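Give the Helmet Its Own Spot

I have strong feelings about where a motorcycle helmet lives when it isn't on your head, and I've been told at least twice this week that this is a weird thing to have strong feelings about. Fine! I'm going to have them anyway. My position is that a helmet deserves a stand, on a clear table, with nothing else crowding it. 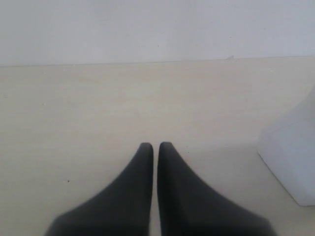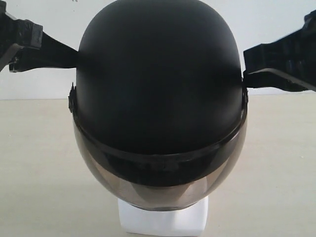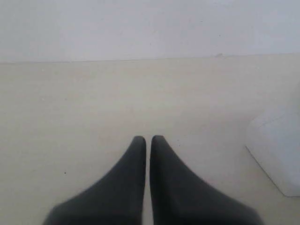
Middle picture: matte black open-face helmet with a smoked visor, sitting on its white block.

Look at that block. It's a plain white rectangle and I love it. I've spent way too many evenings scrolling through helmet stands (walnut ones, chrome ones, one shaped like a skull, no thank you) and the listing I finally gave up on had 3,736 reviews, most of them arguing about whether the thing wobbles. A block does the job. It's a shape that wants to sit still.

For years I was a floor person. I'd come in from the ride up from Harkham, kick my boots off, and the helmet went down wherever my hand happened to be. Then it was the hook by the door, which felt very grown up until the strap started to look chewed. Then the closet shelf, where it lived under a scarf and a bag of tent poles and I had to dig for it every single morning. I own a scratch on one visor that I can trace to those tent poles, and I still get mad about it.

And visors are the whole argument for me. A smoked one on an open-face lid hangs way down in front, so if you plop the helmet on a flat surface without thinking, guess which part is likely to get bumped. Raise it up a bit and I quit worrying. Matte shells are fussy too, at least mine is. Every greasy thumb shows, and rubbing at it just makes a shiny patch that never goes away.

The pale tabletop is the other half of it. People will tell you dark furniture hides dirt, and yes, that's my problem with it. On a light top I can see the grit before I set anything down. One crumb shows up like a freckle. I wipe, I'm done, it takes me 11 seconds and I feel like a person who has her life together.

My riding friends in Navham think the table is a waste. They say a garage shelf costs nothing and the space could hold mail, keys, groceries. But that's how it goes, isn't it? First the mail, then the gloves, then a half-eaten sandwich, and by Tuesday the helmet's back on the floor. I'd sooner have a bare table and put my mail on top of the fridge.

Anyway, the gloves are still on the radiator. I haven't figured out gloves.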